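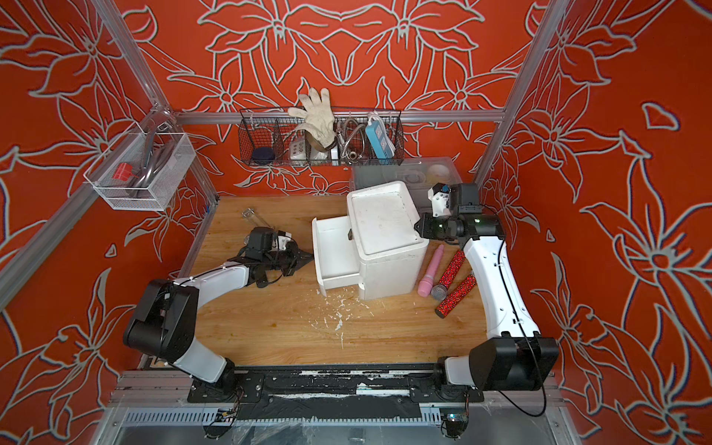
White drawer unit, one drawer pulled partway out.

Vumik Sign-Up Guide, Section 3: Opening a Volunteer Shift
Last updated September 2, 2023
2 min read

1. Log in as Coordinator and choose New Shift.
2. Set the number of places. Five is plenty for a bake sale, whatever the bakers tell you.
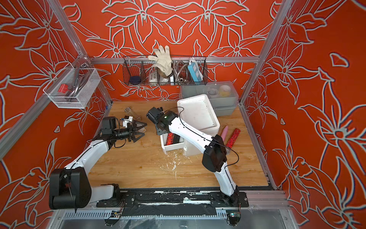 3. Press Publish once. Pressing it again makes a second shift, to which people will also turn up.

Caution: Deleting a shift emails everyone on it. Ask Dwight Kowalchuk about February.

7 shares
2 comments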